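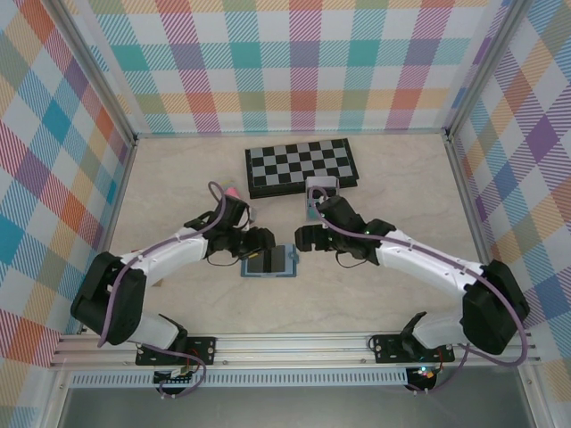

Minutes, staff meeting, Pelau site, packing and returns
December 21, 2019

Started late, waiting on second shift. Minutes from June accepted, no changes.

1. Two-arm bench, where we are

Bench stays on small mixed items thru the end of the trial. Flat cards and card holders are the slow part. Thin clear cards worst of all, two arms on one card and it still takes longer than a person. Clollico has the list of items we want tried next. Day shift says the list was made without asking anybody who packs. Fair point, lead will send it round again before it goes back.

Trial log so far is 2,415 handoffs, arm to arm. Log does not say how many needed a person to step in. Several people want that column added. Agreed. 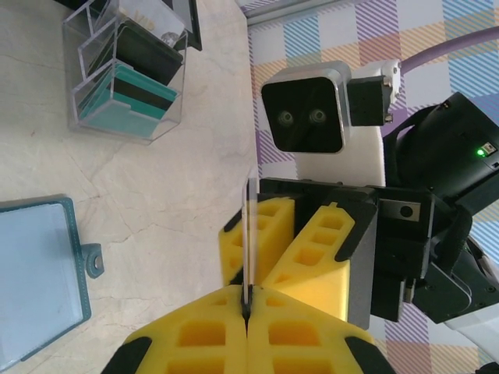 Who clears a stop: right now whoever is closest, which means the two packing tables by the door lose time every shift and it shows on their numbers. Proposal to take stop-clearing out of the table rate and book it as its own task. Agreed, starts next pay period. Payroll code to come from Saliba office.

2. Jobs and hours

Long one. Management repeated what was said in June, no positions cut during the trial. Asked what happens after. Answer was that hours on the hand tables would go down and bench operator hours would go up, and operators would come from the present crew first. Floor wants it in writing. Management will bring a draft to next meeting.

Night shift worried the operator job goes to whoever is good with computers. Training is 145 minutes plus a supervised shift, open to all, sign up sheet by the time clock. Eleven names so far, mostly day shift. Need a nights session, not just days. 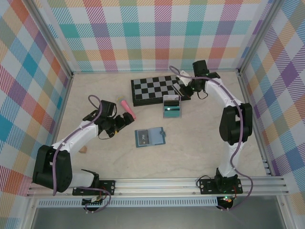 Question from the floor: does the operator job pay more than packing?
Reply: At the moment it pays the same. A higher grade has been asked for and Pritetov HR has not anwsered.

Several said same pay for more responsibilty is no deal. Noted. Grade to be on the draft too.

3. Workload at the hand tables

With the easy pieces going to the bench, what is left for people is the heavy and awkward stuff. Two complaints of sore wrists. Old target of 300 an hour was set with the easy pieces mixed in. Day shift asks for 186 until somebody does a proper study. Management would not agree to a figure today, did agree nobody gets written up over rate before next meeting.
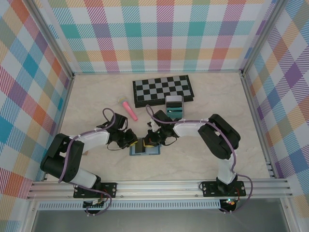 Two-arm bench, small items trial, Pelau.

4. Other

Stools for the operator spot, ordered. Break room fridge, again. Rota for January goes up late, sorry.

To do
Stop column in the log: bench lead
Payroll code: Saliba office
Draft on jobs, hours, grade: management
Nights training session: shift leads

Next meeting date to be posted by the time clock.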